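Jirnari Gripper Comparison

The Jirnari gripper comparison is a bench study of robotic hands for kitchen tasks, carried out in the town of Ormsby. It was started in January by Saskia Ngata and compares a three-fingered gripper with the Moreck, a simpler gripper with two parallel fingers. Both are mounted on the same arm and use the same controller.

The test objects are common household items, among them a kitchen knife, an orange and a bamboo cutting board. 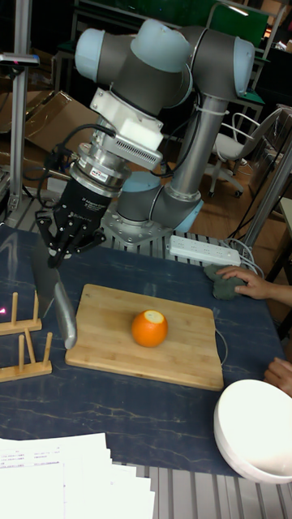
The knife is considered the most difficult object of the set. Its handle is smooth and narrow, and a small error in the angle of the wrist can make it turn between the fingers. The protocol asks for 20 attempts with each object and each gripper. The first round had 236 attempts in total, after several were removed for controller faults. A wooden dish rack with upright dowels serves as the holder for the knife.

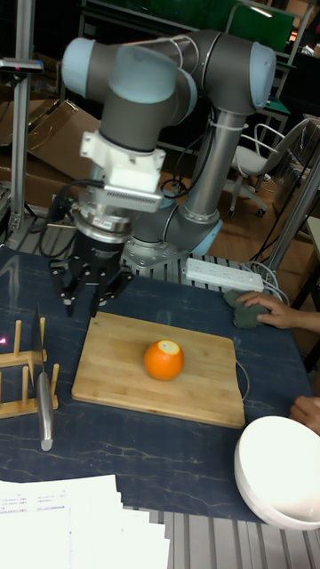 Ormsby, 20/07/2026

The second round is in progress under Paora Ruddock, who changed the closing speed of the three-fingered gripper. Results of this round are not yet published. The records of both rounds are kept in the Foston archive.

Related articles
Moreck gripper
Foston archive
Robot end effector
Parallel gripper
Wrist camera calibration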